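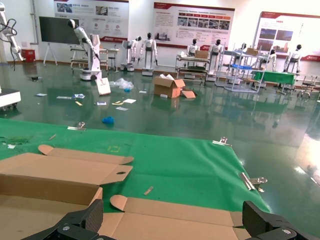 Cardboard on a green mat, held with binder clips.

The Bretton Lamp
a short story

My aunt left me a lamp, a set of fish knives and a subscription to a magazine about the afterlife. I canceled the magazine. The knives went to a cousin. The lamp I kept, mostly out of spite, because everyone in the family said it was haunted and nobody would ride in a car with it.

She had bought it in Bretton, at a shop called Skostia that sold candles and used furniture and told fortunes in the back. The lamp cost her 400 dollars. I know because she kept the receipt folded inside the base, and on the reverse someone had written that the previous owner was a sea captain. Bretton is a hundred miles from any sea. I suppose captains retire.

The story went that the lamp turned itself on when a person in the house was going to get bad news. My mother swore to it. My uncle swore to it too, though he had been living in another state at the time. When I asked my mother which bad news, she said the furnace. The furnace was 31 years old that winter. A toaster could have predicted it.

So I put the lamp on the table by the front window and waited to be warned.

For most of the fall it did nothing. It was an ugly thing, brass up to the neck and then a shade the color of weak tea. I started writing down the days in a notebook, with a column for the lamp and a column for news. The lamp column stayed blank. The news column did not. My car failed inspection. My dentist found something. A man I had been seeing wrote me a long letter explaining that I was hard to surprise, and I read it by the overhead light.

Then one night in December I came downstairs for water and the lamp was on.

I stood on the last step for a while. I would like to report that I was calm. My feet were cold and I could hear the refrigerator, and I thought of my mother first, and then, in a rush, of everyone else I knew, one after another, like somebody going through a house checking the stoves.

I called my mother. It was ten past three.

"Is it the lamp?" she said. She did not even say hello.

"I must have left it on."

"Did you leave it on?"

"I must have."

"Who have you called?"

"You."

"Call your uncle," she said, and she hung up so that I could.

My uncle was fine. He was annoyed, but he was also pleased, and by breakfast he had told the entire family. They phoned all morning. Every one of them was well, and every one of them had something to confess. A cousin had a mole she was watching. Another had been skipping his pills. My mother had found the basement damp and hadn't wanted to say. By noon they had collected enough bad news for six lamps, and all of it was counted as proof.
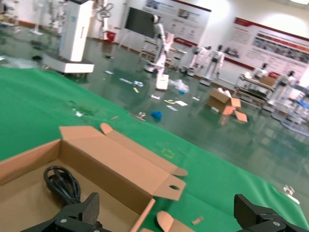

Second opinion

I took the lamp to a repair place called Lilutance, in the strip of stores behind the bank. The woman at the counter unscrewed the base with her thumb, looked inside, and made the face mechanics make.

"Your switch is worn out," she said. "Truck goes by, it makes contact. Does a truck go by?"

I said the snow plow did.

"There's your captain," she said. I had told her about the captain. I seem to tell everyone about the captain.

She wanted 499 dollars to rewire it and restore the brass, or six for a new switch. I took the switch. She put it in while I stood there, and she gave me the old one in an envelope, which I had not asked for. I drove home feeling the way you feel when you have won an argument with people who aren't in the car.

I did not tell the family right away. I meant to. I had the envelope on the kitchen table, and I had a short speech ready about trucks. But when my mother called that evening it was to say that the basement man had been, and it was a pipe, and they had caught it early. He'd said another month and the wall would have gone.

"Thank God for that lamp," she said.

"You already knew it was damp," I said. "You knew before I called."

"I knew. I wasn't going to do anything about it."

I looked at the envelope. My cousin, I learned, had an appointment for the mole. The other one was back on his pills and complaining of it. My uncle had bought a smoke detector, his first, at the age of seventy.

"What did the repair place say?" my mother asked. I don't know how she knew about the repair place.

"She said it was an old lamp."

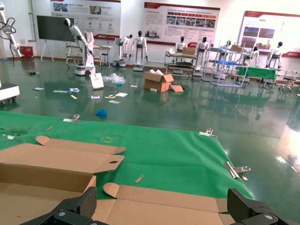 I want to be clear that I don't believe any of it. A worn switch is a worn switch. People are always sitting on a little bad news, and if you call them at three in the morning some of it will fall out. You could do the same with a doorbell.

All the same, there was the matter of the following winter. The lamp had behaved itself for a year, on when I turned it on and off when I turned it off. The plow went by most nights that month and the shade didn't so much as tremble. My mother had stopped asking. The family had moved on to a clock that one of the cousins bought, which was supposed to lose time around liars.

I was reading in bed, late, and it occurred to me that I hadn't talked to any of them since Thanksgiving. I wondered about the pipe. I wondered whether the mole had been anything, because if someone had told me, I had forgotten, and that seemed worse than not being told.

I went downstairs in my socks. The lamp was off. The street was quiet, with no truck anywhere on it, and the new switch was as stiff as the day she put it in. I had to push it quite hard with my thumb.

Then I sat down in the light and called my mother.

"Is it the lamp?" she said.

"It's on," I said. "I'm looking right at it."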